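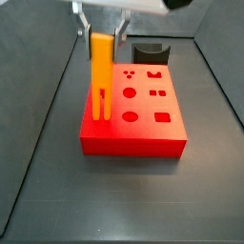
Two-prong piece in the fingers over the red block, Dindeck enclosure.

11 January 2026

Came in on a Sunday because the building is quiet and the heating in our end of the hall works better when the doors stay shut. I wanted a good long stretch at the search-and-settle method before Deok-su and I have to write something down for Hevudham in February, and I got most of one (apart from a lengthy lunch, which I won't apologise for!).

For anyone picking this up cold: the old routine goes straight down at the spot the vision step gives it and pushes until the force limit trips. Fine for round pegs, miserable for the fork. With two prongs you can have one of them sitting happily in its place and the other parked on the rim, and the force reading looks much the same as a proper seat. We lost most of December to that. The new routine comes down softly, stops at first contact, then makes a small spiral with a bit of wrist rock in it, and only calls it seated if the height drops as well as the force. The height check was Deok-su's idea and I was lukewarm on it, so I'm writing here that I was wrong.

Settings today: spiral capped at 9 turns, rock angle 3 degrees, logging at 2000 samples a second from the wrist sensor. I ran 17 tries on the fork and saved every one of them, including the two where I bumped the stop button with my elbow. Folder is called Bornik, same as the branch.

My feeling after the first pass through the traces is that the rock does far more of the work than the spiral. When the rock is on, the height signal comes down in one clean step. With it off you get a long grumbly plateau and then a drop that could be anything. I'd love to see that hold up on the chunkier shapes before I get too attached to it.

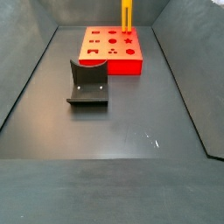
Deok-su Ha read this over in the evening and wrote back that the clean step might be flattering us, as the Sung filter smooths everything below a certain speed, and would I please replot from the raw channel before telling Hevudham anything. Fair enough. I had forgotten the filter was on by default.

So, for next time: raw channel first, then the same set with the rock at half the angle. I also want to start the piece deliberately off to one side, by a known amount, and see where the spiral stops coping. The finger pads are due for a wipe too, and the spare set is in the drawer under the label printer.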